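### 3.2 How I talked to the makers

I should say up front that I never planned to write about pricing. I went to the Briltdale bead and craft market to ask people where their stones came from, and what they wanted to talk about (every single time!) was what to charge for a pair of earrings. So I gave in and followed them there.

I handed out 500 short surveys over the season and got 658 priced items back, as most makers listed more than one piece. Wafula Swai helped me sort them into beadwork, wire wrap and cast silver, and we argued a lot over where the mixed pieces belonged. In the end anything with a soldered joint went in with the silver. It's a rough rule, but we stuck to it. 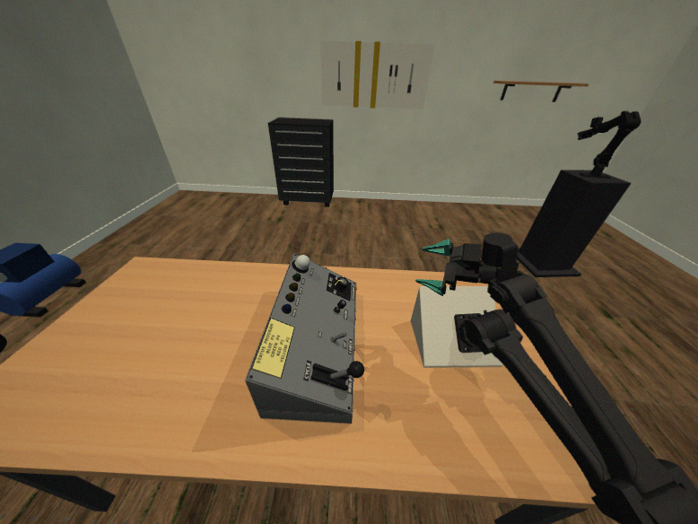

**Figure 4.**

The beadwork sellers were the ones who surprised me. I'd expected them to add up materials and hours, and a few did, but most looked at the next table over and went a dollar or two lower. One woman who sells under the name Kaijage told me she hadn't changed her bracelet price in years – she just used smaller beads! The silver people were much firmer. They knew what their metal cost them in June and could tell me what they'd paid for it the year before.

I left out the Ninero stall from the averages in the next section. Their one big necklace was tagged at 3495 dollars, and it dragged the whole silver group up with it. I did keep their 80 dollar rings in the item list, so anyone who wants to run the numbers the other way can do that.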